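How to back up a laptop to an external drive

Most people mean to make a backup and never get round to it. Doing it properly takes one evening for the first copy and a few minutes a week after that. These steps are for a home or small office laptop with an ordinary plug-in drive. They should work on any recent system, though the names of the menus will differ a little.
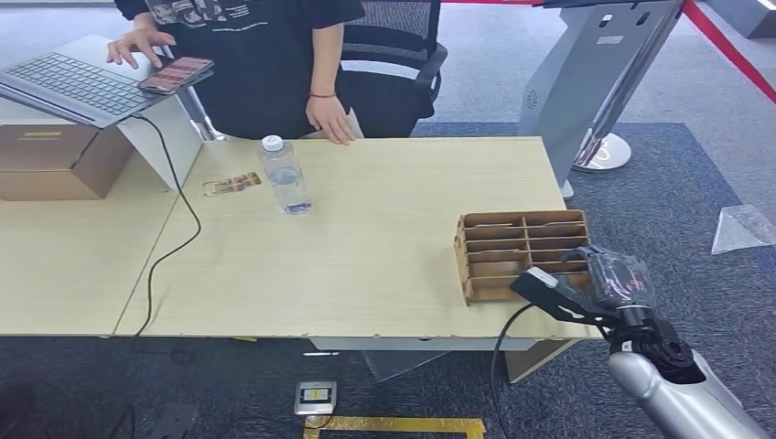 Before you buy a drive, find out how much you have to copy. Open the storage page in your settings and look at the space used, not the full size of the disk. A laptop sold with a large disk may only be a quarter full. If you have used 250 GB, buy a drive at least twice that size so there is room for older versions of your files.

What you need

An external drive, new or wiped
The cable that came with it
Mains power for the laptop
A pen and a sticky label

A solid state drive is quicker and copes better with being carried about. A spinning drive is cheaper for the same space and is fine if it will live in a drawer. I use a Kekis pocket drive for the weekly copy and an older Lema desktop drive for the one that stays in another building. Neither is anything special.

Step 1. Tidy up first

Empty the recycle bin. Go through the downloads folder and delete installers you have already used. Sort the folder by size and the worst of it comes to the top. On my own laptop I found the same video saved in four places.

Do not spend all night on this. Anything you are unsure of can be copied with the rest and dealt with later.

Step 2. Prepare the drive

Plug the drive straight into the laptop. A cheap hub can drop the connection halfway through a long copy, and you may not notice until you need the file.

If the drive is new, it may come with its own software. You can ignore it. Format the drive in the format your system suggests for backups, and check twice that you have picked the right disk, as formatting wipes everything on it. Give the drive a clear name, such as Backup A.

Write the same name on the label and stick it on the case, along with the month you started using it. Mine says August.

Step 3. Choose what to copy

At the very least, include:

Documents
Pictures and videos
Desktop
Mail, if you keep it on the laptop
Exported bookmarks
Any folder where a program keeps its own data

The last one catches people out. Accounts packages, music programs and some games save their work in odd places. Undix, which I use for invoices, keeps everything in a hidden folder of its own, and I lost a month of records before I learned that. Look in each program's settings for a line called data location or something like it.

Programs themselves do not need copying. You can install them again. Do keep a list of licence keys, and print it.

Step 4. Run the first copy

Use the backup tool built into your system unless you have a good reason not to. Turn on encryption if it is offered. Write the password on paper and keep it away from the drive. There is no way to recover it.

Set the laptop so it does not go to sleep while plugged in, then start the backup. At a steady 50 MB a second, 250 GB takes well over an hour, and lots of small files will slow it down a good deal. Start it after supper and leave it alone.

When it has finished, eject the drive before pulling the cable.

Step 5. Test it

Pick three files from different folders. Restore them from the backup to a new folder called Test and open each one. Try a photo, a long document and something from one of your programs. If all three open, delete the Test folder.

Do this again every few months. It is worth trying a file you changed recently as well as an old one.

Step 6. Set a day

Choose a fixed time. I do mine on Saturday with the first cup of tea. Later copies only pick up what has changed, so they are short. My last one was 1188 files and was finished before the tea was.

Between copies, keep the drive unplugged. A drive left connected can be damaged by the same power surge or virus as the laptop.

A second copy

One backup in the same room will not help after a fire or a burglary. Keep a second drive somewhere else – at work, or with a relative – and swap the two over once a month. If you would sooner use an online service, check how long it would take to get everything back. On our line at the Brerura office a full download came out at 22 hours.

If something goes wrong

The drive does not show up: try another port, then another cable.

The copy stops at the same file each time: that file may be damaged or open in a program. Close everything and try again. If it still stops, leave that file out and carry on with the rest.

The drive clicks or keeps disconnecting: stop using it for backups. Copy to a new drive from the laptop while the laptop is still working.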